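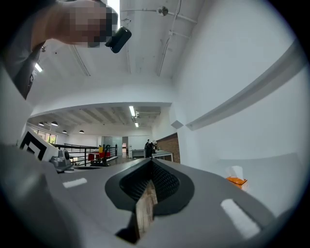

Lighting notes for the big room at Brirkance, part 2

May 2024

Part 1 dealt with the switches and ended with a wiring diagram that had an error in it. The error has been fixed: the third gang on the plate by the doorway controls the pendants, and the fourth gang controls nothing I can find. Thanks to Amanuel Mekonnen for the email. The remainder of this post covers the fixtures, the surfaces they light, and the readings I took in March.

The ceiling

The ceiling is white and so is most of what hangs from it or runs across it. Thin pipes and conduits cross the part nearest the white wall, with a round white fixture where several of the pipes meet. A beam divides that part from the next. Past the beam are the long fluorescent fixture, a smaller one, and the row of four round pendant lamps.

The building was refitted in 2000 and the conduit was surface-mounted at that time. I have mixed feelings about surface conduit. It collects dust on the top side, which can be cleaned only from a ladder, and it throws thin shadows on the ceiling when a light source sits close to it. Against that, every run can be traced by eye. When I wanted to know which circuit fed the long fluorescent I followed the conduit back to the junction with a pair of binoculars and a notebook, and opened one cover to confirm. In a room with a closed ceiling the same job would have meant a tone generator and most of an afternoon.

Painting the conduit white was the right choice. In the room I worked in before this one it had been left bare, and the ceiling read as lower than it was.

The pendants

The pendants are on their own circuit and are independent of the fluorescents. They were fitted for appearance. As task lighting they have two problems.

The first is position. The row hangs toward the side of the room with the railing, so anyone sitting at the white desk further back gets very little from them. The second is lamp color. When I started, the lamps in the row had been replaced one at a time over several years and did not match. One was visibly pinker than its neighbors. A mismatch of this kind is hard to see when you look straight at the lamp and easy to see on a sheet of white paper held underneath, which is the test I recommend.

I replaced the full set with Tolora warm white lamps from a single box. The date code on the base was the same for all of them. Buying from one box matters more than buying from one brand, as the color of a given model can drift between production runs and the packaging will not mention it. I have kept 2 spares from that box in the desk drawer, labeled. Please use those before buying anything else.

The fluorescents

The fluorescents do most of the work. The long one lights the open floor. The smaller ones fill in toward the edges.

Three points on maintenance:

Replace tubes by fixture and write the date on the end cap with a marker. The previous occupants did this on one fixture and it saved me from discarding tubes that were in good condition.

Wipe the tube and the reflector surface at the same visit, with the power off and the tube cold. A dry microfiber cloth is sufficient. I measured before and after cleaning the long fixture and the gain at floor level was larger than the gain from a new tube.

If a tube is slow to start, swap it with a known good tube before touching anything else. I skipped this step once and ordered a ballast I did not need. It is still in its box and available to anyone who wants it.

Hafiz Tjoa has asked more than once why I have not converted the fixtures to LED. The answer is that the fixtures work, the tubes on the shelf are paid for, and the conversion involves rewiring that the lease requires us to have signed off. When the shelf is empty I will reconsider. He has a price from Sinaga for the whole job and the price is reasonable.

Walls and ledge

The large white wall is the most useful reflector in the room. Any bench placed near it benefits from light bounced off the paint, and the shadows there are softer than anywhere else on the floor. For fine work I would take a seat near the wall over a seat directly under a fixture.

The long gray ledge on that wall is a different matter. It is narrow and horizontal, so it gathers dust. It also tempts people to park things on it. I would like it kept clear. There is a small square vent near the end of the ledge, also gray, and I vacuum the two together. The brush attachment works on both. Do not use a wet cloth on the vent, as the dust turns to paste in the slots and then has to be picked out with a toothpick.

The tissues in the orange box are for noses. They leave lint on lamp glass and should not be used on the fixtures. The cloths are in the drawer with the spare lamps.

Readings

All readings were taken with a Drelex handheld meter, sensor face up, at table height, with me standing well back in a dark sweater. A light-colored shirt near the sensor will raise the number. I waited until the tubes had fully warmed up, and I took each reading after dark so that the windows contributed nothing.

The lowest figure on any surface people sit at was 182 lux, at the red table near the railing, with the fluorescents on and the pendants off. That is acceptable for conversation and for a laptop. It is low for reading small print and poor for soldering or sewing. Turning the pendants on improved it, though it remained the weakest spot of those I tested.

By day the order changes. The windows behind the railing have foliage outside them, and the light that comes through is diffuse and slightly green. The red table then becomes one of the better places to sit. I moved the dark office chair there for that reason and have asked that it stay. The color cast is small, but it is enough to mislead anyone matching paint or thread. For color work, go to the white wall and use the fluorescents alone.

One more variable is the table itself. A red surface puts some red into whatever stands on it, most noticeably on the underside of white objects. I photographed the same mug on the red table and on the white desk under identical lamps, and the two pictures look as if they were taken in different buildings. A sheet of white card under the object removes most of the effect.

The railing

The black railing is a minor lighting component in its own right. It absorbs light and gives back very little, and at night it draws a set of thin lines across the floor when the pendants are on. Some people find these distracting. I did for the first week. There is a proposal to paint it a lighter color, and I have voted against it on the grounds that a dark rail is easier to see against the windows – and a rail should be easy to see.

Still open

The unidentified fourth gang. I have had the plate off and there is a live conductor behind it that goes up into the conduit and joins a bundle. I have not traced it further. If anyone at Brirkance remembers what it used to operate, write to me.

The smaller fluorescents have a faint hum that comes and goes. It is not loud enough to measure with anything I own. Tightening the cover screws reduced it on one fixture and had no effect on another.

Daylight readings for the desk and for the floor by the doorway have not been done. I need a stable overcast sky for a full hour and have had sun with passing cloud every time I carried the meter in.

Part 3 will have the daylight table and a corrected version of the switch diagram as a printable sheet, to be taped up beside the plate.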